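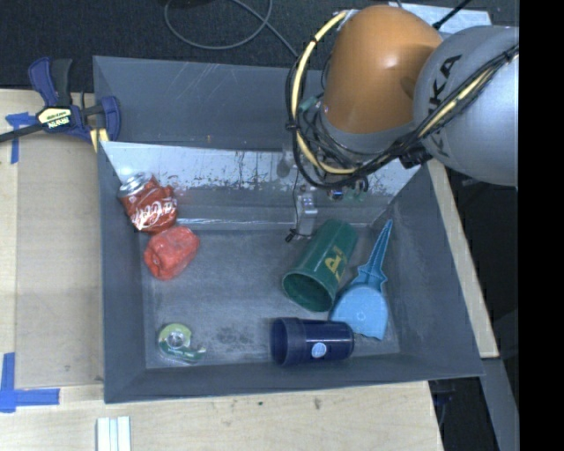
FROM THE LAB FLOOR

Hi all! I finally got my turn driving the arm on the bin job, and wow, it's a lot harder than Yu-na makes it look. You sit at the desk with the hand controller, you squeeze, and the KUKA goes where you tell it, which in my case was mostly the wrong place. Every pick you do gets saved so the robot can learn from it later (sorry, robot).

The cups are my favorites. You come in over the rim, close the gripper, lift, done. The crushed Coke can is a pain, especially leaning up in the corner like that, and I have a personal grudge against the green tape dispenser. Gifty told me to slow down and line up my wrist before dropping in, and my next 14 picks were so much better!

We want 300 good picks saved for Ringate before the end of July. A "good" one means no bumping the walls and no long pauses while you think about lunch. If you fumble it, just hit discard and go again, Baldur would much rather have a short clean set than a long messy one.

I still need 6 more people to take a turn. Sessions run 90 minutes, and new drivers are very welcome. Write your name on the sheet by Berenice's desk or just come find me!

— Brynhildur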